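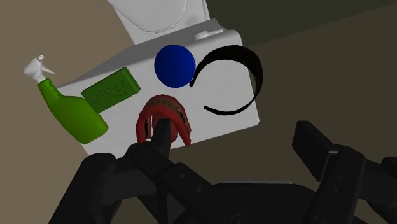

About the Lernodard Society

The Lernodard Society is a membership organization for the study of local history in the Muvar valley. It collects, preserves and publishes records of the people who lived and worked here, from the first land surveys to the closing of the canal.

Our Origins

The Society grew out of an evening reading group that met in the schoolhouse at Prokitden to transcribe letters sent home by soldiers and their families. The first batch ran to 49 letters. More were offered by households across the valley, and the group adopted a constitution so that it could hold them in trust.

Our Collections

The archive now contains 618 cataloged items, among them farm ledgers, church registers, election handbills and the account books of the Hermans paper mill. The mill supplied newsprint to several towns downriver, and its books are the most frequently requested material we hold – they list wages, accidents and disputes that were recorded nowhere else.

Original documents may be consulted in the reading room by appointment. Copies can be ordered by mail for private study. Requests for publication should be made in writing.

Publications and Lectures

The Society issues a journal each February, with a print run of 300 copies. Articles are reviewed by two readers before acceptance. A lecture series runs through the winter months and is open to the public without charge.

Membership

Membership is open to any person with an interest in the history of the valley. The Society has almost 200 members, including a number who live overseas and trace their families to Prokitden. Members receive the journal, may borrow from the lending shelves and are entitled to vote at the annual meeting.

The reading room is closed on Sunday.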